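HTM 214 Resort and Lodging Operations
Handout 6: Room Inventory and Rate Categories

Read before class. Bring a calculator. The Escobedo case is due at the end of the session.

1. What is being sold

A resort sells room nights. One room open for one night is one room night, and if it goes unsold it can't be sold the next day. A property with 200 rooms has 6,200 room nights to sell in January. Rooms closed for repair come off that number before anything else is figured.

Occupancy = room nights sold / room nights available
Average daily rate (ADR) = room revenue / room nights sold
RevPAR = room revenue / room nights available

Students mix up the last two every term. ADR ignores empty rooms. RevPAR counts them.

2. The Escobedo case

Escobedo is a beach property with 200 rooms, all open through January. It sold 3,391 room nights that month. Occupancy is 3,391 / 6,200, or 54.7 percent. Work out the ADR and RevPAR from the revenue sheet given out in class. Leave out restaurant and parking income. Resort fees are treated separately in Handout 7.

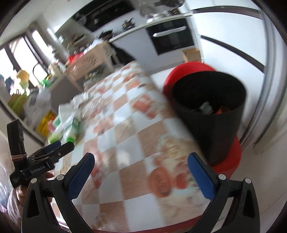
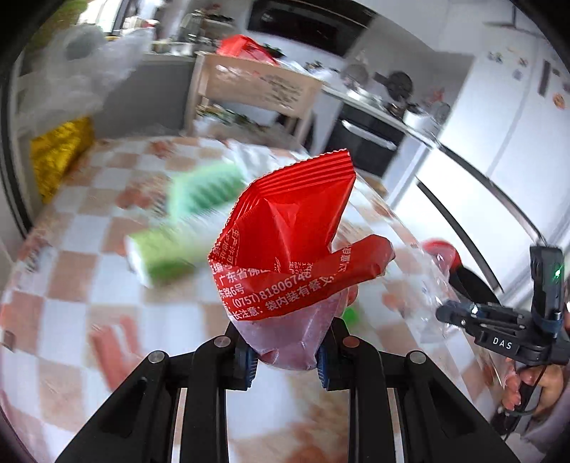
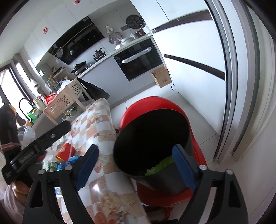
3. Rate categories

Escobedo uses 4 categories:

Rack: the full published rate. Few guests pay it, but the other rates are set from it.
Package: room plus breakfast or an activity. Only the room share goes into ADR.
Group: a block held under contract until a release date.
Wholesale: sold in bulk to a tour operator at a net rate. The operator sets the price the guest sees.

The wholesale contract with Plirkex gives a discount of 15 percent off the package rate and has no minimum stay. The contract with Nirow has a bigger discount but lets the hotel close dates on short notice. Be ready to say which one you would renew and why.

4. Release dates

Unsold rooms in a block go back to general inventory on the release date. If the date is too late, the front office has little time to sell them. If it is too early, the group may book elsewhere. Check the date in the contract, not the one in the sales email. They don't always match.

5. Length of stay

A two-night minimum protects the nights on either side of a peak. It also turns away one-night guests, who may be all you can get in a slow week. Look at the Sterko booking curve in the reader and mark the nights where you would lift the minimum.

To hand in: ADR, RevPAR and one paragraph on the two wholesale contracts. Show your work. Round money to the nearest cent and occupancy to one decimal place.

Revised 2018-06-21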